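Cables on the wall, not in the drawer

When I moved into the flat in Virnstead, I had one drawer only for cables. It was a deep drawer and it did not close well. Every time I needed a charger I pulled out a ball as big as a cabbage, and I put the ball back after. My neighbor Pouran Bagheri saw me doing this one evening and told me to hang them up. She has all hers on the side of a cupboard. I was not convinced, because I thought it would look like an electrician's shop, but now I have done it for 11 months and I will not go back.

How to loop the cable

Do not wrap it around your hand and elbow. This twists the wire inside, and after some time the cable wants to curl in every direction. Make one loop as big as your palm, and lay the next loop on it without forcing. If the cable turns over by itself, let it turn. An oval is as good as a circle. Leave both ends hanging down a little, so you can see what plug it has before you take it off the wall.

For closing the loop I use a strip of soft hook-and-loop tape. I bought a roll from Mullari and cut it with kitchen scissors, each piece as long as my finger. Rubber bands are bad for this. They get sticky in the summer and leave a mark on the cable.
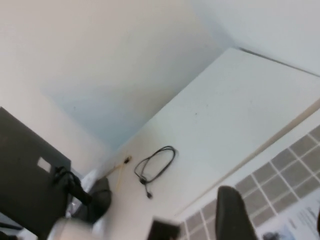 Black cables are the most difficult, as they are all the same from far away. I put a small piece of colored tape near the plug: red for the kitchen, green for the desk, nothing for the ones I have not decided. A yellow or orange cable needs no tape, you recognize it at once. If you are buying new, buy the ugly color.

Hooks and clips

Stick-on hooks are enough for a light cable. Clean the place first with a cloth and a little rubbing alcohol, wait until it is dry, press the hook for as long as the package says, and then do not hang anything until the next morning. I skipped the waiting the first time and at 2 in the night everything was on the floor.

Small clips are for the cable which stays plugged in. Put one clip near the top and let the cable go across the wall without pulling it tight. If it is tight, it will take the clip off slowly. On painted walls, try one clip in a corner where it does not matter and remove it after a week, to see if the paint comes with it.

On tile it is easier. The hook must sit on the tile and not on the line between, or the air comes in under it. Keep every cable away from the sink and the stove, also the ones you are not using.

What does not go on the wall

Heavy extension cords. I keep mine in a flat box from Indon, under the bed. Also anything with a big power block in the middle, it swings and hits the wall each time you close a door.

Cables without a device should go out of the house. I kept a printer cable for years and the printer was already gone. Kadri Kalniņš at the repair corner on our street takes them, if the plug is not broken. Ask in your town, many shops have a box for it near the door.

The drawer has dish towels in it now, and it closes if I push from the left side.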